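Abril é o mês em que eu viro a bancada da cozinha do avesso, e este ano resolvi anotar tudo enquanto fazia, senão em outubro já esqueci metade (aconteceu no ano passado, com a receita da pasta de bicarbonato, e tive de reinventar tudo!). Vão aqui as dicas pela ordem em que as fui escrevendo, ou seja, sem ordem nenhuma.

## Tampos e superfícies claras

Tampo claro é lindo na loja. Em casa mostra cada gota de café, cada risco de lápis, cada círculo de panela. O meu tem onze anos e ainda está decente, e o que faço é quase sempre a mesma coisa: pano de microfibra bem torcido, uma gota de detergente neutro, outro pano com água limpa e depois um seco. O seco é o que toda a gente pula, e é o que evita aquelas marcas esbranquiçadas.

Para nódoa de café ou chá, pasta de bicarbonato com água, na consistência de pasta de dentes. Deixo dez minutos, esfrego de leve com a ponta dos dedos e retiro. Nunca usem isto em mármore sem testar num cantinho escondido, e vinagre em mármore, nunca mesmo. A Ok-hee Bang, minha vizinha de baixo, usou sumo de limão no peitoril da janela e ficou lá uma mancha fosca que nem o marmorista quis prometer tirar.

Cúrcuma é outro assunto. Se cair cúrcuma, larguem tudo e limpem já. Se secou, água oxigenada num algodão, um bocadinho de paciência e, se a superfície aguentar, deixem o sol da manhã bater ali. O sol come a cúrcuma, juro.

E gordura velha ao lado do fogão? Óleo de cozinha num papel, passar, esperar uns minutos e só depois o detergente. Parece disparate pôr gordura em cima de gordura, mas ela solta que é uma maravilha.

## Telefone na cozinha

Eu cozinho com o telefone à frente, como meio mundo. Receita, temporizador, música, a minha irmã em alta-voz. O problema é que mexo na massa, mexo no ecrã, mexo na massa outra vez... e isto num dia de frango é um nojo. Desde o inverno que fica sempre ao alto, longe da tábua, com o ecrã configurado para não apagar enquanto a receita está aberta. Assim quase não preciso de tocar nele.

Para limpar, pano de óculos ligeiramente húmido. Nada de limpa-vidros, nada de esponja, e não borrifem diretamente no aparelho. A farinha que entra na grelha do altifalante sai com um pincel macio e seco (o meu é de maquilhagem, reformado).

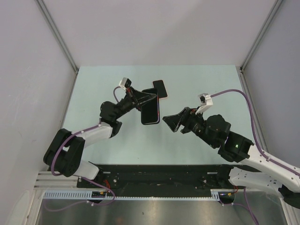
*Kyung-hwa Ha*

Quem não quiser gastar dinheiro num suporte pode usar uma mola grande de escritório, daquelas pretas, com as pegas viradas para cima, ou um escorredor de pratos pequenino. Já usei um porta-guardanapos durante meses e só deixei porque precisei dele para os guardanapos.

## Facas, tábuas e a pedra de afiar

Comprei uma pedra de grão 1.000 e foi o melhor dinheiro que gastei em coisas de cozinha. Andei anos a passar as facas naquele afiador de puxar, que vai comendo o fio aos bocadinhos, e achava que o defeito era da faca! Com a pedra, vinte minutos de molho (a minha é das que pedem molho, leiam as instruções da vossa), um pano húmido por baixo para não dançar, e calma. Ângulo baixinho, sempre o mesmo, e mais passagens do que força. Da primeira vez fica mal. Da segunda fica melhor.

O pano húmido serve também para a tábua. Dobrado em quatro por baixo, a tábua não foge. Se a vossa é de madeira:

- lavar dos dois lados, sempre, mesmo que só tenham usado um
- secar de pé, nunca deitada
- sal grosso e meio limão quando cheirar a alho
- óleo mineral próprio para alimentos quando a madeira parecer sedenta

Azeite não serve, fica rançoso. Aprendi com uma tábua de que gostava imenso.

## Gavetas

A gaveta dos utensílios era a minha vergonha. O Patricio Casado, que foi meu colega na padaria, ensinou-me a esvaziar tudo para uma caixa de cartão e a só devolver à gaveta o que fosse usando. Ao fim de um mês a caixa ainda estava quase cheia. Tinha 2 descaroçadores de cereja e não compro cerejas!

Para as divisórias, medi o interior da gaveta e cortei ripas finas, encaixadas a meio umas nas outras. Sem cola, para poder mudar. Forro antiderrapante por baixo, cortado um nadinha mais curto do que o fundo, para não enrolar nas pontas. E se a gaveta prende ao abrir, esfreguem uma vela branca nas calhas de madeira. Nas de metal não, aí é limpar a porcaria acumulada com uma escova de dentes velha e pôr uma gotinha de óleo fino.

## Ralos, cheiros e outras alegrias

Água bem quente da torneira e detergente da loiça, uma vez por semana, deixados correr devagar. Resolve mais do que o bicarbonato com vinagre, que faz espuma bonita e pouco mais. Se o cheiro continuar, desenrosquem o sifão (balde por baixo, por favor!) e vejam o que lá mora. O meu tinha um elástico, borras de café e uma coisa que não consegui identificar.

Borras de café vão para o lixo orgânico ou para as plantas, aos poucos. Na pia, nunca mais.

No frigorífico, uma tacinha de bicarbonato aberta na prateleira de trás. Troco quando mudo a hora do relógio do forno, que é a única maneira de me lembrar.

## Panos

Lavo os panos de cozinha a 70 graus, separados da roupa, sem amaciador. O amaciador deixa uma película e o pano passa a empurrar a água de um lado para o outro. Se os vossos já estão assim, duas lavagens sem amaciador costumam trazê-los de volta. Os de microfibra lavo à parte e mais frescos, que o calor estraga a fibra, e nunca com toalhas, ou saem de lá cheios de pelinhos.

Panos com manchas que já não saem passam para debaixo do lava-loiça e ganham um corte no canto, para eu saber que são os do chão. A Seul-gi Yook faz o mesmo mas com um nó, e diz que o corte desfia. Desfia um bocado, é verdade. Uma passagem com a tesoura em ziguezague resolve.

Falta-me a parte do forno, que ainda está por limpar.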